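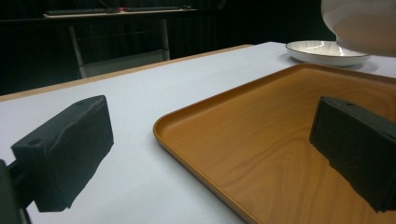 I bought the Gronddale serving tray in May because I was tired of making three trips from the kitchen for two people's breakfast. I was also suspicious of it. Anything sold as "heirloom look" for 14 dollars usually gets its looks from a printer. The finish is very glossy, an amber orange, with the grain curving all over the floor of the tray, and next to a plain white plate it comes across pretty loud. If you want something quiet, keep looking.

The listing says "natural wood character." I'd like to know what that means. Fenov, the store I ordered from, couldn't tell me, and the card in the box only gives a model number (2371) and a line about wiping with a damp cloth. I've done that most days for six months and the shine has held up, which I didn't expect.

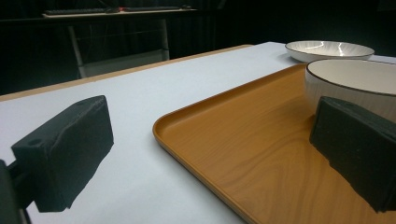

Size is where I have a real complaint. The website shows it on a dining table for 12 and it looks modest. My table is a small one, white on top with a narrow tan edge, and once the tray is down it's a rectangle you have to plan around. The rounded corners help a bit when you squeeze past – I've caught my hip on the old square one often enough. The rim is low. It will stop a spoon from sliding off. I wouldn't trust it with a full glass on the stairs.

My sister-in-law, Aroha Kingi, has the Tarkine tray, which costs a lot more and has proper cutouts for your hands. I borrowed it for a week. It was nicer to lift, no question, but it was heavier and I got sick of hauling it out of the cabinet.
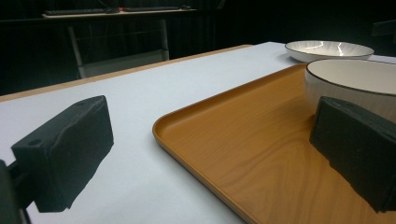 I went back to the Gronddale after that and haven't switched since. It does the job for a bowl, a plate and a mug. The "non-slip surface" claim I don't buy at all. Dishes slide if you tip it even slightly, so I put a dish towel down first.

Three stars out of 5. I'd have gone to four if somebody would just say what it's made of.

Updated Wednesday, November 28, 2018: price is now higher than what I paid. At that point I'd look at the Strömberg too.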